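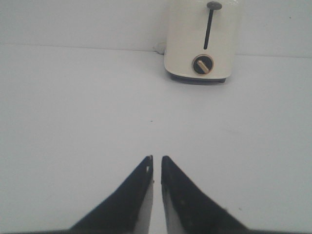
By the robotics software columnist

The toaster has a lever, a knob and a slot for the lever to travel in. A four-year-old can work it. The people building Traveo, a planning package for robot arms, would like you to know that their software can work it too, and I spent two mornings in July at the Sembiring lab in Flosdale trying to decide how much that sentence means.

Traveo is made by Asell, and the pitch goes like this. You tell the arm what you want in plain words. The planner breaks the request into steps, the perception module finds the parts that matter, and the controller gets the gripper there. No waypoints, no teach pendant, no engineer muttering over a spreadsheet of joint angles. I have been hearing versions of this for a long time, and the engineer is usually still in the room.

What the planner gets to work with is modest. The wrist view gives it two black fingertips, a lot of white table and, at the far side, a cream toaster with the top out of view. The lever cap is a small dark disc. The knob is black with a brass-colored pointer, and it is by far the easiest thing on the appliance to find. A model that can't pick it out against that body should be sent home.

The lever is harder, and this is where I started paying attention. Finding it is a perception problem. Pushing it down is a control problem, and the two halves of Traveo don't talk to each other as much as the brochure suggests. Perception hands over a point in space along with a confidence score. The controller takes the point and throws the score away. If the estimate is off by a finger's width, the arm goes to the wrong place with complete conviction.

I asked why the score gets dropped. The answer was that an earlier release kept it, and the arm hesitated so often that customers complained. So they took out the hesitation. I can see the commercial sense in that – I would still like it back.

The logs are better than the marketing. Asell let me read through 1131 recorded attempts on kitchen appliances, and each one shows the plan, the target point and the moment the run was called off or marked complete. Credit where it's due, since plenty of vendors would have handed me a highlight reel. But "complete" in these logs means the planner reached the end of its list. It doesn't mean the lever latched. The package has no check for that unless you write one, and the sample check in the documentation is 3 lines long, one of them a comment.

Then there is the white-on-white business. Pale table, pale wall, pale cord: depth estimates get shaky on surfaces with nothing printed on them, and the seam where table meets wall is faint enough to be missed. Traveo's fix is to assume a flat plane and carry on. Fine on a bench. I wouldn't try it on a counter with crumbs and a dish towel.

The replay tool deserves a kinder word. You can stop a run at any step, move the target by hand and let the planner carry on from there, and I used it more than anything else in the package. If Asell sold that part separately, I'd recommend it today. The planner I'd leave until the next release, when the confidence score is supposed to return as an optional setting, switched off by default.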